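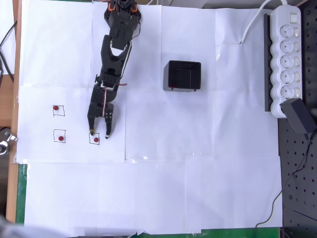
The train never arrives. Eleven episodes of Selent and the train the whole town is waiting for does not show up, not once, and by the end I'd stopped caring. Took me a weekend to get through it. Should have taken longer, I skipped dinner.

Quick setup for anyone who missed it, meaning most people. Selent is a border town with one station, one hotel and a war that ended so long ago the kids think it's made up. Makokha runs the signal box. She is 63, she smokes, she has a bad knee and a worse temper, and she is the lead. Not the mentor who dies in episode four. The lead. When did you last see that in an action series?

And it is an action series, just a slow one. The first real fight comes in episode 3 and lasts maybe a minute, in a coal shed, in the dark. You hear most of it. Boots, a shovel, somebody breathing wrong. Then the door opens and Makokha walks out and sits down on a bucket. No music. I rewound it twice.

The studio, Tumitz, had done nothing like this before. Their last show was Zallovard, the tournament thing with the flying castles, which ran for 76 episodes and sold a lot of keychains. I liked Zallovard fine. Loud, bright, everybody shouting the name of the punch before the punch. But you could feel the staff getting tired around the desert arc, the same crowd shots coming back, the same eyebrow. Selent looks like the work of people who got some sleep.

Backgrounds first. All painted, grays and wet browns, with the pencil line left in at the edges. The snow is barely drawn, mostly bare paper, and in the February episodes the whole town goes nearly white and people turn into coats. The characters move less than you expect. A hand on a lever, a head turning. Then when somebody does run it's a shock, all weight and bad balance, arms everywhere. Makokha running for the switch in episode 9 is the best piece of animation I saw all year and she falls down halfway.

The writing is good until it isn't. There is a smuggling plot in the middle stretch that needed one more draft. Two brothers, a crate, a map nobody can read. The brothers have the same voice and almost the same hat, and I lost track of which one owed money to the hotel. Episode 7 is mostly them. You could skip it, but then you'd miss the scene with the soup, so dont.

Sound is where the money went, I think. The station bell is pitched a little flat and it gets under your skin. The opening song is a brass band piece, no vocals, and it changes: an instrument drops out each time something is lost in the story, so by the finale there's a tuba and a drum and thats it. I didn't notice until episode 8. Went back and checked. They'd been doing it from the start.

Can you watch it with kids? Older ones. There is blood but not much, and the sad parts are sadder than the violent ones. The subtitles are decent, a few signs go untranslated, and the railway slang gets flattened into plain English, a shame as the old woman is clearly very funny. The dub I only sampled. Makokha sounds 20 years too young in it.

A second season has been talked about and I'm of 2 minds. The last shot is her oiling the points in the morning, same as the first shot, only the light is different and she has somebody to hold the can. I'd leave it there. Tumitz will probably not leave it there, and I'll watch it the night it comes out.

Back to top | Contact | Copyright 22 December 2018, all rights reserved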